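Linico hand-held gripper – set-up guide
Section 2: Safe working at the table

Read before first use. Applies to the Bado and Inthanon tables alike.

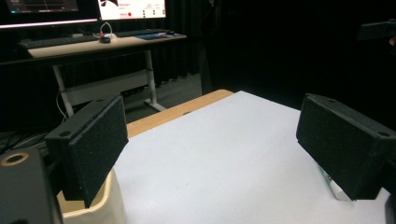
2.1 Before you start

1. Lay the white sheet flat on the table. No folds under the work area.
2. Only the items for the task go on the sheet. Small tubes lie flat, label showing if poss.
3. Open the fingers fully. Pads facing each other, wide gap between.
4. Check both pads. Torn or peeling – swap before use, dont glue.
5. Keep clear 600 mm of floor behind you. Cables off the walkway, curtains drawn.

Note: dim lighting is fine if you can see both pads and the item. If not, turn it up.

2.2 During work

1. One item at a time. Close slowly, stop at first contact.
2. Bowls and tubs: grip by the rim, never from underneath.
3. 2 people at one table – agree who moves first. Keep 300 mm between grippers.
4. Put the gripper down before using the keyboard or mouse. Every time.

CAUTION: Pinch point between the pads. Free hand stays outside the gap, also when the fingers are open.

CAUTION: Do not lean over the table to reach the far edge. Walk round.

2.3 Stopping

1. Open fingers, let go of item over the sheet.
2. Gripper down, pads not touching anything.
3. Log any drops or knocks on the Pliltudska sheet before the next run, not at the end of the day. Include wich pad was fitted.

Pad replacement – see section 5.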